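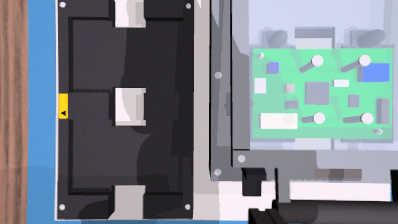 4.3 그리퍼 비교 시험 (시뮬레이션 셀)

기판을 고정구에 올린 상태에서 그리퍼 두 종류를 같은 경로로 돌려 본다. 비교 대상은 Lidirent 평행형과 Godora 적응형이다. 컨트롤러 설정은 4.2절을 먼저 마친 것으로 본다.

1. Sora 컨트롤러에서 셀 파일을 열고 상부 카메라 시점을 선택한다.
2. 기판이 고정구 테두리 안쪽에 있는지 확인한다. 어긋나 있으면 [초기 위치]를 눌러 다시 불러온다.
3. 그리퍼 목록에서 Lidirent를 선택하고 공구 중심점(TCP) 길이에 147 mm를 입력한다.
4. 접근 속도를 70 mm/s로 맞춘다. 두 그리퍼 모두 같은 값을 쓴다.
5. [단일 실행]으로 경로를 한 번 돌려 간섭 경고가 없는지 본다.
6. [반복 실행]에 333회를 입력하고 시작한다. 한 세트에 약 4시간 걸린다.
7. 결과를 저장한 뒤 그리퍼를 Godora로 바꾸고 3번부터 되풀이한다. TCP 길이는 해당 그리퍼의 사양표 값을 쓴다.

참고: 조명과 그림자 설정은 비교가 끝날 때까지 바꾸지 않는다. 카메라 인식 결과가 달라져 앞 세트의 기록과 맞춰 볼 수 없다.

참고: 파지 실패와 인식 실패는 로그에 따로 남는다. 그리퍼를 비교할 때는 파지 실패만 집계한다.

주의: 그리퍼를 바꾼 직후에는 충돌 모델이 이전 것으로 남아 있을 수 있다. [모델 새로 고침]을 누르고 화면의 그리퍼 형상이 바뀌었는지 확인한 다음 실행한다.

주의: 시뮬레이션에서 얻은 파지력 값을 실제 장비에 그대로 옮기지 않는다. 실기 적용은 5장의 저속 시험 절차를 따른다.

로그 형식에 관한 문의는 Jeanine Nijs, 셀 파일 수정 요청은 Sadao Ogura에게 보낸다. 5월 이전에 만든 셀 파일은 변환 후 사용한다.

공유 4 · 댓글 0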